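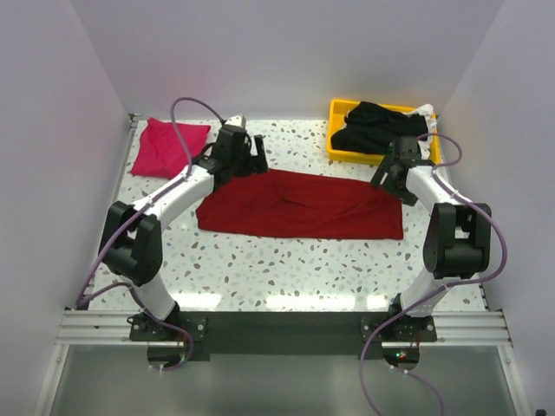
The red cloth, laid out on the work surface.

Plukwood Junmai, 720 ml
Reviewed Sunday, December 8, 2019

Plukwood is the house sake from Plustitz, a small brewery that opened in Flunedville in March of last year. They make two sakes at the moment, this one and a cloudy nigori that sells out before it reaches most stores. I bought my bottle at Haworth, the wine shop near the train station, where it sits on the bottom shelf next to the plum wine.

The label gives a polishing ratio of 80 percent, so only a fifth of each grain is milled away. Most of the sake I drink is polished a good deal more than that, and I expected something heavy. It is fuller than average, with a smell of cooked rice and a little banana when first opened. The taste is dry up front, then slightly nutty. There is some bitterness at the end that I liked with food and didn't like on its own.

I tried it at three temperatures over the course of a week. Straight from the refrigerator it is tight and a bit sharp, and the rice flavor mostly disappears. At room temperature it opens up and the bitterness is easier to notice. Warmed in a small flask set in hot water, it is a different drink. The sharp edge softens and the nutty side comes forward. I would warm it every time. Don't go too hot, though. The one flask I left in the water too long smelled mostly of alcohol.

With food it did best next to salty and oily things. Grilled mackerel was the best match, followed by fried tofu with grated radish. It was fine with a plain roast chicken. It was not good with raw scallops, which it flattened completely. I also had a glass with aged cheddar and would do that again.

The bottle kept well. I finished it on day 6 and the last glass was a little rounder than the first. Keep it in the refrigerator with the cap on tight.

A few complaints. The back label has no brewing date, only a lot number (mine was 207), and the brewery's website doesn't explain how to read it. For a sake that is pasteurized once I would like to know how long it has been sitting in the store. The serving advice says "enjoy chilled," and I think that will put off people who would have liked it warm. The cap is also a thin screw type that didn't seat properly the first few times I closed it.

The price at Haworth is more than a comparable import, and that will be the sticking point for some people. You can get a decent junmai from Japan for less. What you get here is a local sake with a lot of rice character, which is hard to find at this end of the shelf.

Good for: drinking warm with dinner, grilled fish, fried food.
Not so good for: sipping cold, raw shellfish, anyone who likes a light and fruity style.

I have bought a second bottle. If the nigori turns up at Haworth I will review that too.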